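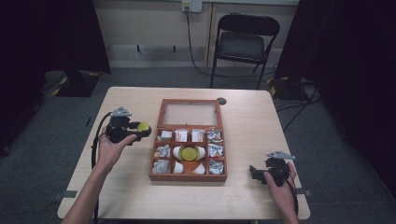 My day-trip checklist for the old mission road, with comments

214 shares | 17 comments

I drive out to the ruins at Sollora a few times every spring, usually with whichever relatives are visiting, and after one really bad afternoon involving a bald tire and an uncle in flip-flops I started keeping a list. A couple of people from the history walks asked for a copy, so I typed it up properly on Saturday, March 10, 2018, with my notes left in. Use what you like!

THE CAR (night before)

[ ] Tires, including the spare. Get down and look at the spare, don't just assume. Mine had been flat since September and I'd been driving around feeling very prepared.
[ ] Coolant and washer fluid. The last stretch past Leemans is gravel and you'll be behind somebody's truck the whole way.
[ ] Jack and lug wrench. Same car as the spare, please. (We own two cars. You can guess.)
[ ] Full tank. There's a gas station in Leemans but it closes early on weekends, and the next one is back on the highway.

WATER AND FOOD

[ ] 3 quarts of water per person, and more if it's hot. The fountain at the Sollora gate works when it feels like it.
[ ] Something salty. I bring pretzels, my sister brings olives, we've agreed to disagree.
[ ] Lunch, unless you're stopping at the bakery in Codau. If you are, get there before noon or you'll be eating the plain rolls.

CLOTHES AND FEET

[ ] Closed shoes. No exceptions, not even for uncles. The path to the old granary is loose rock and there's cholla on both sides.
[ ] Comb and tweezers, for the cholla. Comb first to flick the piece off, tweezers for whatever stays behind.
[ ] Hat, sunscreen, a light jacket. It can be lovely at the gate and really blowing up by the bell tower.

AT THE RUINS

[ ] Sign in at the gate and sign out again. Rüdiger Baumgart leads the Saturday walks and he will go looking for you if you don't. He once spent an hour hunting for my cousin, who was home in the bathtub.
[ ] Check the rope line at the church wall. If it's down, stay back anyway. The adobe up top sheds chunks after rain -- I've seen one the size of a loaf of bread sitting right on the path.
[ ] Hands off the plaster. There's still some red paint by the side door and it comes away on your fingers.
[ ] Look before you step over the low walls. Snakes like the shady side, and so would I.
[ ] Kids within reach at the well. The grate is solid but it has a lip, and everybody trips on it.

THE ZILIMINE CROSSING

[ ] Look at the sky upstream before you cross the wash, going and coming back. Rain in the hills gets here long after you've stopped thinking about it.
[ ] Water over the road? Turn around. The long way through Codau is slow but it's pretty, and there's the bakery.

COMING HOME

[ ] Text somebody when you're back on pavement. There's no signal between the wash and Leemans.
[ ] Shoes off before the carpet. This one is from my husband.

Salim Athumani wrote to ask about dogs: yes on the river trail, on a leash, no inside the walls. Bring the comb for them too, and check between their toes before they get in the car.

17 comments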